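Handgreifer mit Würfelmarkern: So nehmt ihr eure ersten brauchbaren Durchgänge auf

In unserer Robotik-AG (wir heißen Skondwood, fragt nicht, das haben die Älteren beschlossen) kommt bei den Neuen immer dieselbe Frage: Wie bringe ich dem Arm bei, was meine Hände machen? Bei uns läuft das über zwei Handgreifer mit aufgesteckten Markerwürfeln. Ich hab das im Januar für das Projekt Bevamness neu aufgesetzt und schreibe euch mal auf, wie ich vorgehe.

Ihr braucht: zwei Handgreifer, zwei Markerwürfel, die Kopfkamera mit Schultergurten, eine Steckdosenleiste und einen Rechner mit Dosex, unserem Aufnahmeskript.

1. Marker aufstecken. Jeder Würfel hat ein anderes Muster, und die Nummer muss zur Seite passen, die ihr in Dosex eingetragen habt. Wer links und rechts vertauscht, merkt das erst beim Abspielen, und dann ist der Nachmittag weg. Mir zweimal passiert!

2. Kabel legen. Erst einmal mit beiden Armen so weit strecken, wie die Aufgabe es verlangt, dann die Länge festlegen. Eine lockere Schlaufe am Greifer ist gut, ein straffes Kabel zieht euch die Hand weg.

3. Gurte einstellen, Kopf nach vorn neigen und im Vorschaubild nachsehen, ob beide Würfel drin sind. 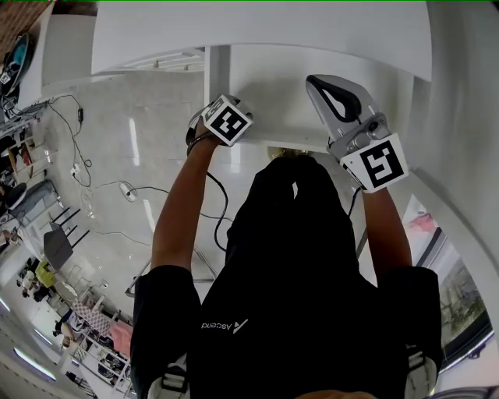 Foto: Robotik-AG Skondwood

Beim Greifen nach vorn bleiben die Würfel oben auf den Geräten gut sichtbar, solange ihr die Handgelenke nicht wegdreht. Das Muster am rechten Greifer, das fast wie eine 5 aussieht, ist mein Liebling, das erkenne sogar ich ohne Software.

4. Trocken üben. Macht die Bewegung ein paarmal ohne Aufnahme, schön langsam, und schließt die Finger immer ganz (halb geschlossene Greifer kann das Skript nicht leiden).

5. Aufnehmen. Start drücken, 2 Sekunden stillhalten, Aufgabe machen, wieder 2 Sekunden stillhalten, Stopp. Für Bevamness hatte ich am Ende 111 Durchgänge, davon waren 69 zu gebrauchen. Klingt mies, aber die meisten Ausfälle kamen vom verdeckten Marker, und das hat man schnell raus.

6. Aussortieren, und zwar am selben Tag. Ich schaue mir jeden Durchgang in doppelter Geschwindigkeit an und lösche alles, wo ein Würfel länger verschwindet.

Die Dateien kommen danach in den Ordner Sutcliffe auf dem AG-Laufwerk, bitte mit Kürzel und Nummer im Namen. Und steckt die Greifer hinterher wieder ans Ladekabel, danke!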